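Facilities help desk, Denoten upstairs office
Ticket: Cabbage keeps freezing in the lunch fridge
Opened: Mar 24, 2023
Category: Kitchen / Fridge
Priority: Low (unless you like coleslaw)

What's going wrong

Hi all, me again, the one who orders the veggie box. We get a whole green cabbage from Erero every delivery and the last three have come out of the fridge half frozen. The outer leaves go glassy and see-through, then they turn to mush the minute they warm up, and you can peel off four or five layers before you hit anything with crunch in it. The carrots are fine! The lettuce is fine too, but it never lasts long enough in there for anyone to find out. I weighed what I threw in the green bin last time and it was 300 grams of leaves, off a head that was around 900 to begin with. That's a lot of slaw to lose.

What I've tried

Step 1. Turned the dial down from 5 to 3. The milk was noticeably less cold by the afternoon (sorry, tea drinkers) and the cabbage still had a frozen patch on one side, always the side facing the back wall. Dial's back at 4 now.

Step 2. Wrapped the head in a tea towel. Bit better, but the towel froze to the back panel and I had to unplug the fridge over lunch to get it off without ripping it. Don't do this one.

Step 3. Pulled everything out and had a proper look. There's a little vent at the back of the top shelf, behind where somebody parks the big tub of yogurt, and it blows really cold air straight down. A round cabbage won't fit in the crisper with the drawer shut, so it's been living on the top shelf, right under the vent. I felt a bit silly, to be fair.

Step 4. Took the divider out of the crisper. It lifts straight up once you tilt the front, and with it gone the drawer shuts over a whole head with a finger of room to spare. Divider is on top of the fridge, please leave it there, it's not rubbish.

Step 5. Left a new cabbage in the drawer for three nights with the dial at 4, loose, no bag, stem end down. No frozen patch when I took it out, no glassy leaves, and it felt heavy and squeaky the way it should. Milk's cold again too.

Step 6. Put a note on the fridge door: big round veg in the drawer, yogurt wherever you like, nothing leafy on the top shelf.

For anybody who's only ever met the mushy ones, a good head wants to look like the one below, leaves wrapped tight and a bit of a shine on them, with the veins still standing out. 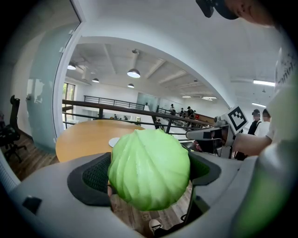

Still open

The drawer seal has a split at the left corner, so could someone order a new one before the April deliveries start? I'd like to keep this ticket open until it's in. I'll add a line if the frost comes back.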